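About the Pimerside Manipulation Laboratory

Pimerside Manipulation Laboratory studies how robots can carry out household and storeroom tasks that have more than one step. The laboratory belongs to Pimerside Institute of Technology and has its own teaching floor, workshop and test area. Our staff and students work on methods, and we publish the procedures behind our results together with the results themselves.

Our director is Banafsheh Karimi. She is responsible for the research program, the admission of graduate students and all agreements with outside partners. Ramil Sarmiento leads the evaluation group, which designs the test tasks and keeps the records on which every published figure depends. The two groups share one budget and one weekly meeting, and no paper leaves the laboratory until both have approved it.

Our Research

Most of our present work concerns a method we call Maton. The method was developed to address a common difficulty in learned robot control. A system trained on demonstrations may perform each motion well and still lose its place in a longer task. It may reach again for an item it has already put away, or close a drawer with part of the work outstanding.

Maton separates the control of motion from the record of progress. One part of the system proposes the next short movement. A second part keeps a written list of the steps in the task and compares that list with the current camera view several times each minute. If the two disagree, the arm stops, the list is revised, and a new movement is requested. The list is stored in plain words so that a person reviewing a trial can read what the system took to be true at any moment.

Both parts are trained on demonstrations given by human operators. The training set for the current version holds 631 demonstrations, recorded by staff and by students who had completed our operator course. Demonstrations that contain a mistake followed by a correction are kept in the set and labeled as such. Earlier versions left them out, and those versions recovered poorly after a failed grasp.

The Drawer Task

The drawer task is our standard test for Maton. The system is given a written instruction naming the items to be stored and must place them in a drawer below the tabletop. Items not named in the instruction must be left where they are. The arrangement of the items is changed between trials, and the instruction is changed as well, so that the same layout may call for different actions on different occasions. 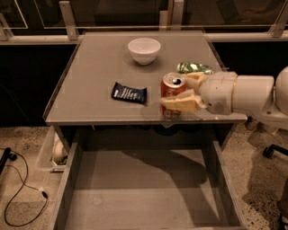
Everyday items are used in the drawer task for the reason that they differ in the way they respond to a grip. A rigid container keeps its shape, while a packet may fold and a thin-walled can may give way under pressure. The task includes an upright red soda can, a green can that lies on its side, a dark blue snack wrapper and a small white ceramic bowl, and the open drawer extends from beneath the tabletop toward the viewer. When the gripper is as close to an item as it is here to the red can, small errors in position matter a great deal, and the control software limits the speed of the arm accordingly. The wrapper is a useful test of another kind, as it lies nearly flat and offers the fingers little to close upon.

A trial is scored on three points: whether the correct item was chosen, whether it was placed inside the drawer, and whether the other items were left undisturbed. Partial credit is not given. The evaluation group adopted this rule after finding that partial scores made weak systems difficult to tell apart from strong ones.

Results to Date

In the most recent evaluation, held in October, the current version of Maton was given 72 trials of the drawer task. The earlier version, which had no written record of progress, was given the same set of layouts and instructions. The current version completed 31 more trials than the earlier one. Most of the difference came from instructions that named two or more items, where the earlier version often repeated a step it had finished.

We also record how long the system takes to notice a disagreement between its list and the camera view. This figure remains higher than we would like. When an item is hidden by the arm, the system may wait until the arm has moved away before correcting the list, and the delay adds to the length of the trial. A revised viewing schedule is under study, and its results will be reported whether or not they are favorable. 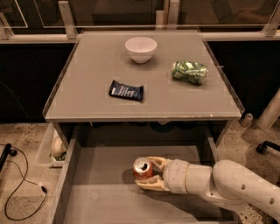
Drawer task: the gripper closed on the red soda can, upright on the drawer floor.

Placement is treated as a separate subject within the program. Releasing an item in a drawer calls for a clear approach past the side walls and a controlled opening of the fingers. An upright item can be tipped by a finger that withdraws at a slight angle. Members of the evaluation group therefore review placement attempts one at a time, using the recorded camera views and the written list side by side, and assign each failure to one of the categories in our handbook. The handbook is available to visiting researchers on request.

Teaching and Training

The laboratory offers a graduate course in robot learning and a shorter operator course. The operator course is open to students from any department of the institute and requires 30 hours of supervised practice. It covers safe conduct near a moving arm, the use of the stop control, the recording of demonstrations and the correct labeling of errors. Students who complete it may contribute demonstrations to the training set and are named in the data record if they wish to be.

Each graduate student is expected to repeat one earlier result of the laboratory before beginning a new project. Reports from this exercise are kept in the laboratory library. Several have led to corrections in our published work, and those corrections are listed beside the papers concerned.

Partners and Support

Ukex has supported the laboratory's work on drawer and shelf storage under a research agreement that leaves the choice of methods and the right to publish with the laboratory. The Baranauskienė Fellowship provides one place for a doctoral student working on the evaluation of learned systems. Fellows divide their time between the evaluation group and a project of their own, and are supervised jointly by the director and the head of evaluation.

Organizations that wish to propose a task for study are asked to submit a short written description of the work, the items involved and the conditions under which it is now carried out. Proposals are read by both groups. We are unable to accept tasks that require the laboratory to withhold its procedures from publication.

Visits and Inquiries

Visits to the test area are arranged through the laboratory office and take place outside scheduled evaluations. Visitors are accompanied at all times and are asked to remain behind the marked line while the arm is powered. Inquiries about graduate admission should be addressed to the office of the director. Questions about the drawer task, the scoring rules or the handbook should be addressed to the evaluation group.

Page last reviewed: 2025-12-01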